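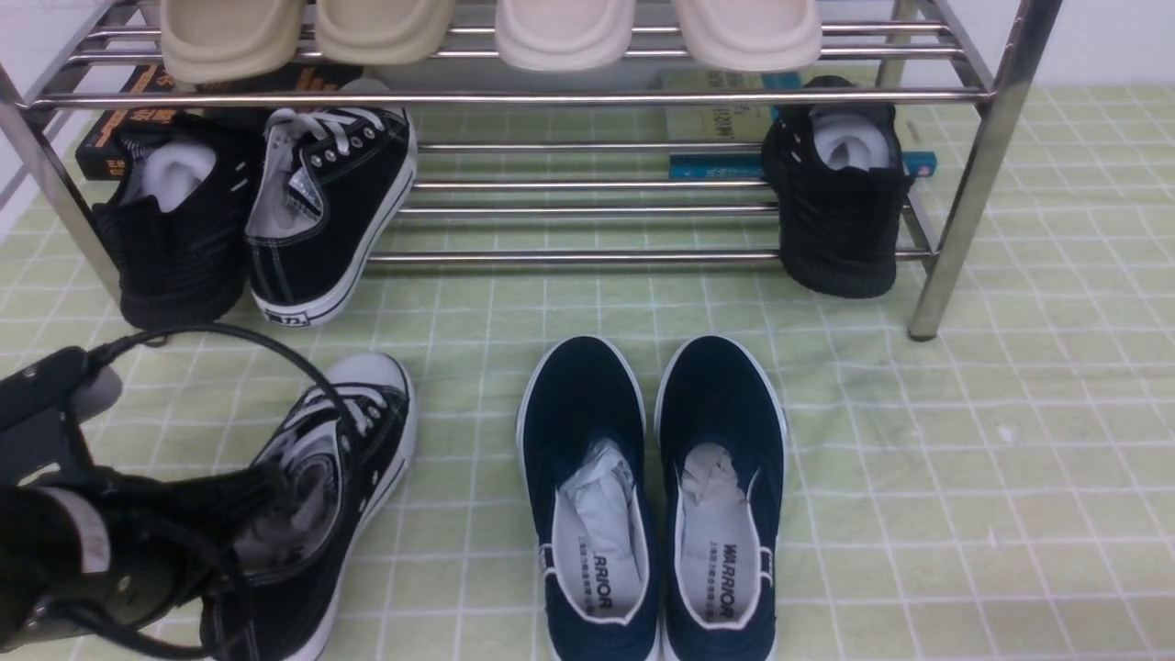

Kristof Jacobs says I've got the sourdough all wrong and that if I keep feeding it at bedtime it will go on sulking until Christmas. Feed it at breakfast, he says, and use the rye. He wrote all this on the back of a Gevon bus timetable and pushed it through the door, so I suppose he means it.

Sep 1, 2022

Well, I did as I was told! Up at half six, rye flour in (the Van Loon one, which has gone up again, 430 for the big sack if you please), and by lunch the jar had climbed right past the rubber band. I was so pleased I rang Mum in Berkham and she asked if I was eating properly.

Baked in the afternoon. 26 minutes with the lid on and 16 with it off, and the crust came out darker than I like but the inside was lovely — holes and everything. Ate 2 slices standing up with far too much butter. My last decent loaf was in April, before I let the old starter go grey, so it felt like a bit of an occasion.

Took half round to Kristof. He knocked on the bottom of it, said "hm", and asked for the other half. Cheek. Need more rye from Closanville on Saturday, and string.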